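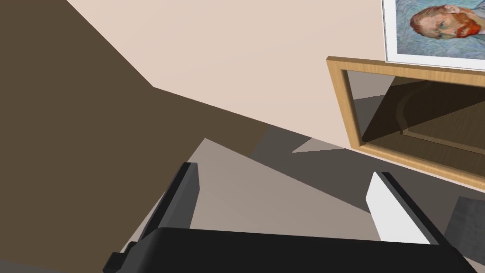
*Entorno simulado: pared clara, superficie marrón y un retrato enmarcado.*

El reglamento de un torneo escolar de robótica suele dedicar muchas páginas al robot y muy pocas a la evaluación del trabajo de ingeniería. El de la liga Wetis, que este curso tiene 84 equipos inscritos, dedica 57 páginas a dimensiones, baterías, motores y penalizaciones, y una página y media al cuaderno técnico. El cuaderno vale 7 puntos. Un buen ciclo autónomo puede dar más que eso en una sola ronda.

Sostengo que ese reparto es incorrecto y que debería corregirse antes de que se publique el reglamento definitivo, en octubre.

## Qué mide la puntuación actual

La clasificación por partidos mide el rendimiento de una máquina en intervalos cortos, con un emparejamiento de alianzas aleatorio y pocas repeticiones. Con cinco o seis rondas por equipo, la varianza entre partidos es del mismo orden que la diferencia entre un robot mediano y uno bueno. Un conector flojo en la segunda ronda puede costar doce posiciones. Quien haya llevado una hoja de resultados durante un par de temporadas conoce el efecto.

El cuaderno registra otra cosa: decisiones, medidas, versiones descartadas, motivos del descarte. Es el único documento del que un juez puede deducir si los alumnos entienden por qué su elevador lleva una relación de transmisión y no otra. También es la única parte del proyecto que el curso siguiente puede reutilizar cuando el chasis ya se ha desmontado para recuperar piezas.

## El argumento del coste

La objeción habitual es que leer cuadernos resulta caro. Zihan Cao, que coordinó el jurado técnico de la fase regional, calculó que las entregas de la pasada temporada sumaban 2.540 páginas. Repartidas entre los jueces disponibles, tocaban a una lectura superficial o a ninguna.

El dato es correcto, pero la conclusión no se sigue de él. El volumen es alto porque no existe límite de extensión ni formato obligatorio. Hay equipos que entregan capturas de código completas, catálogos de tornillería y actas de reuniones en las que solo se decidió la fecha de la siguiente. Un límite de veinte páginas, con una tabla de ensayos y un registro de cambios obligatorios, reduciría la carga de lectura y haría comparables las entregas.

Xiaoqing Xiong propuso algo parecido para la categoría inferior y lo aplicó en el torneo de Aniletti: plantilla única, cuatro apartados, entrevista posterior de diez minutos basada en el cuaderno. Hubo quejas por la rigidez de la plantilla, algunas justificadas; el apartado de programación era demasiado breve para equipos con visión artificial. Las notas de los distintos jueces, en cambio, se acercaron bastante entre sí.

## El problema del presupuesto

Hay un segundo motivo para cambiar los pesos. El rendimiento en pista depende en parte del material, y el material depende del dinero. Un centro que compra módulos de tracción ya montados, como los que distribuye Trendico, parte con varias semanas de ventaja sobre otro que corta perfiles en el taller. No propongo prohibirlos. Las restricciones de componentes son difíciles de verificar y acaban castigando a quien interpreta mal un anexo.

Un cuaderno bien evaluado compensa parte de esa diferencia. Justificar la elección de un módulo comercial exige el mismo razonamiento que diseñar uno propio: carga, velocidad, consumo, masa, modo de fallo. El equipo que lo compró sin analizarlo obtendrá una nota baja en ese apartado, y es razonable que así sea.

## Propuesta

1. Elevar el peso del cuaderno y la entrevista hasta un tercio de la puntuación total.
2. Limitar la extensión a veinte páginas, con anexos no evaluables.
3. Exigir al menos tres ensayos con datos numéricos, incluidos los fallidos.
4. Publicar la rúbrica junto con el reglamento del juego.

El cuarto punto es el menos costoso y el que más se ha retrasado. En la temporada Jiang la rúbrica llegó cuando la mayoría de los equipos ya tenía el robot montado, de modo que muchos cuadernos se redactaron hacia atrás, reconstruyendo de memoria un proceso que no se había anotado. Un juez con experiencia detecta esos textos en dos minutos: todas las decisiones son acertadas y ningún prototipo falla.

El plazo de alegaciones al borrador sigue abierto. Conviene que los entrenadores remitan sus observaciones por escrito, con referencia al artículo concreto.

20 de septiembre de 2022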